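3.2 Where small kitchen things end up

I started keeping notes on counters because my own was a mess. For this part of the study I logged 736 placements, mostly on Sunday mornings, and what I wanted to know was simple: do people put a thing where they use it, or where it fits?

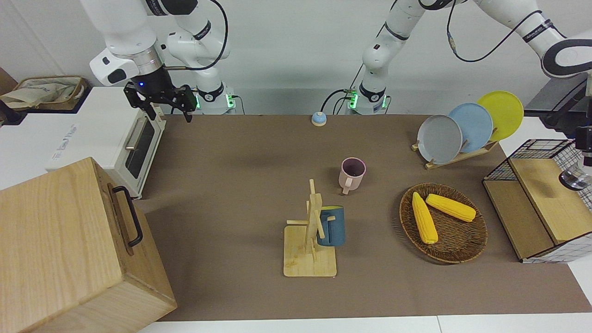
Sarla Pant thinks it's neither, and that most of us just copy our parents' kitchens. She may well be right (mine has the toaster oven in the far corner, same as my mother's).

Mugs were the fun part! Give people a mug tree and they'll hang one, then park the next one on the table anyway.

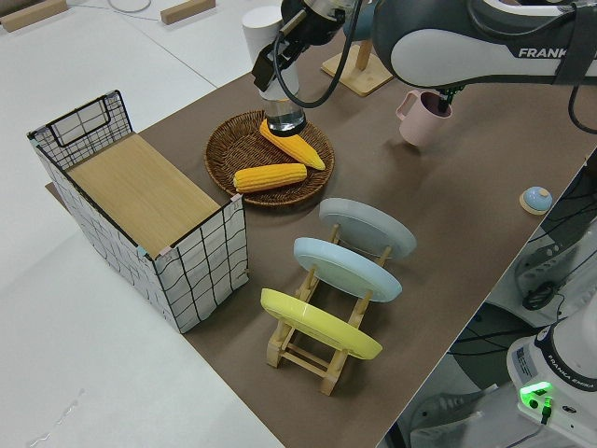
I coded a parked mug as "out" even when it had a utensil in it, which made the Puvine households look messier than they are.

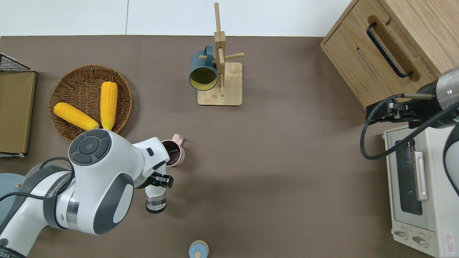

Figure 5. Corn in the wicker basket, one mug hung, one on the table.

Plates gave me far less trouble, as a rack pretty much decides for you.
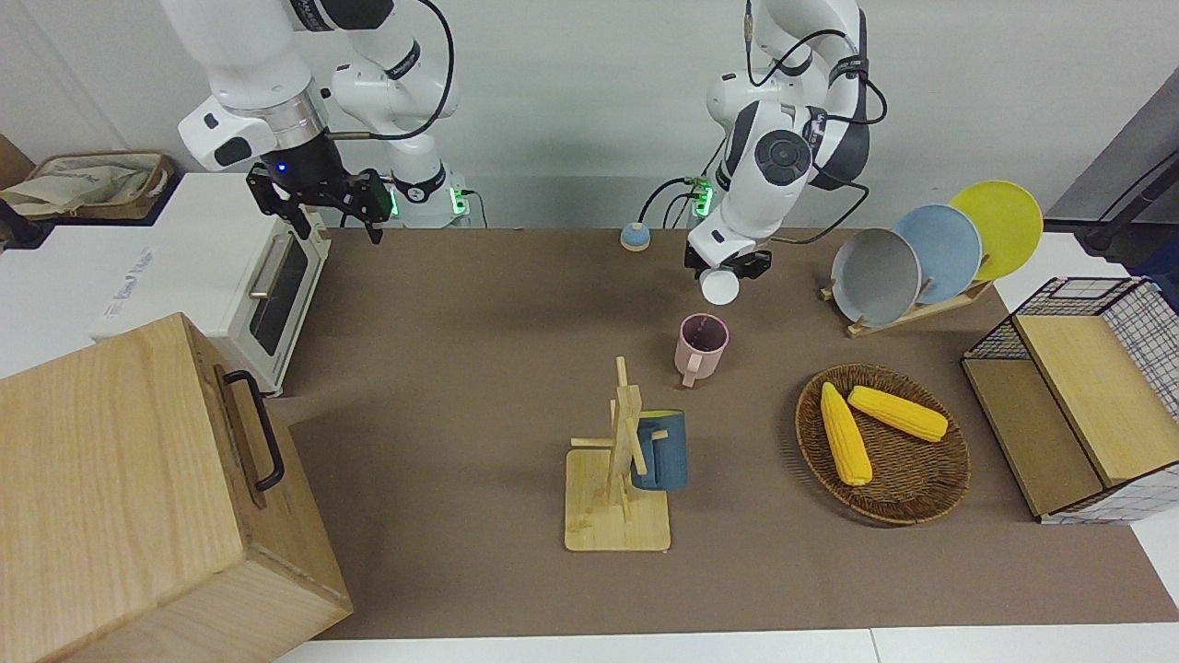

Unathi Sithole wrote back that racks only work if they live near the sink, and asked why I hadn't measured that. I've added it for the February round.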